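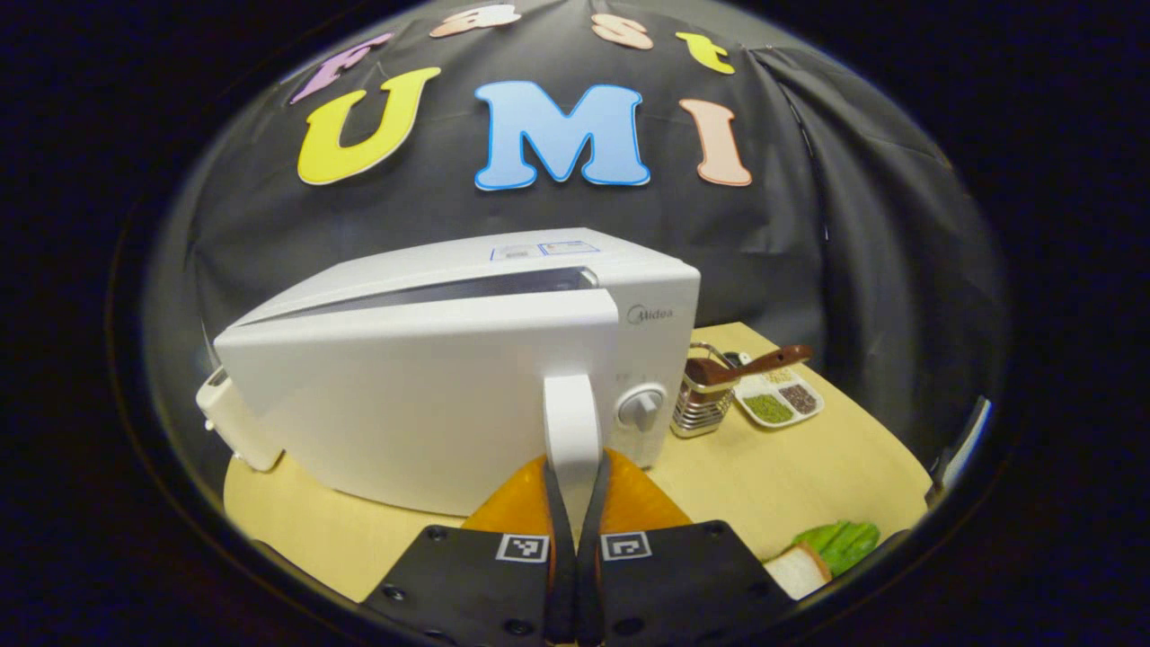 A white Midea microwave with a single round dial, the kind of control many cooks still ask for.

In Praise of the Dial
Why the plainest knob in the kitchen keeps finding its way back

My grandmother's kitchen in Brandis had one window, one good chair and a stove with knobs the size of biscuits. The numbers had rubbed off long before I was tall enough to read them. She cooked on that stove every day of her married life and never once, that I remember, bent down to look at what she was turning. Her hand went out while she was talking to you, it found the knob, it gave it a little nudge, and the soup went from a boil to a mutter. I've thought about that nudge a great deal this winter, mostly while poking at the glass panel on my own range with a wet finger and getting no answer from it at all.

I should say right away that I like new things. I bought the glass panel with my own money and was proud of it (I made the neighbors come over and look!). It had a child lock, a melting setting for chocolate and a little tune it played when it was done. What it didn't have was anything to hold on to. If a drop of water landed on it, it beeped. If I set a spoon down near it, it beeped and shut itself off, and then I had to start over while the onions sat there going limp.

So when I heard that Suominen, a small repair shop two towns over, had a waiting list for old ranges, I drove out on a gray morning to see for myself. The shop is in what used to be a shoe store, and the ranges stand in rows where the benches were, cream and avocado and that particular harvest gold. On the counter by the register there's a shallow tray of loose knobs that customers dig through while they wait. There were 176 of them when the shop last did its inventory, sorted into muffin tins by the shape of the hole in the back, and I could have stayed there until closing. Some click as they go around. Some glide. One, from an oven older than I am, has a small raised ridge on top so you can feel where it's pointing in the dark, and I wanted it badly even though I own nothing it would fit.

The wait for a rebuilt range was 40 days the week I visited, and people seemed perfectly cheerful about it. A woman ahead of me was there on behalf of her father, whose eyes have been failing him for a while now. He can't read a flat panel anymore, she told me, but he can still make his own oatmeal if he has something to turn. She had brought along the knob from his old stove, wrapped in a dish towel, to be sure she got one like it.

That stayed with me on the drive home. We talk about knobs as if they were a matter of taste, like wallpaper, and for a lot of us they are. But a knob also tells your fingers where you are. You can leave a mark on it with nail polish or a dab of glue. My aunt did this for years with her washer, a pink dot at the one setting she used, and when she sold the house the new owners called to ask what the dot was for.

It isn't only kitchens, either. My reading lamp is a Somari, bought secondhand, and it has a dimmer wheel on the cord that I run back and forth with my thumb while I'm deciding whether to go to bed. The radio in the garage is a Drodico with a tuning knob so heavy that a good flick will carry it halfway across the band, through the ball game and the polka hour and out the other side into static. I have never found a station on it the same way twice, and I've heard some wonderful things by missing the one I wanted.

Now, a dial won't give you everything. You can't set one for exactly 47 seconds, and anyone who bakes seriously will tell you that oven knobs tell fibs. The one at my grandmother's certainly did. Everybody in the family knew to aim a bit low for cakes and a bit high for bread, and that knowledge got passed along with the recipes, so that I have an index card in her handwriting that says only "a hair past the scratch." The scratch went to the dump along with the stove. I've been trying to work out that coffee cake ever since, and I'm getting close, I think, though it still comes out dry at the corners.

In the end I didn't put my name on the list at Suominen. My range works, when it's wiped down and in a good mood, and I couldn't quite justify it. I did buy a kitchen timer from the shelf by the door, the wind-up sort, with a face you twist around until it starts to tick. It cost me 3 dollars and it runs a little fast. I've taken to carrying it around the house in my apron pocket, where it ticks against my hip while I fold the laundry, and when it goes off it scares the cat clean off the windowsill.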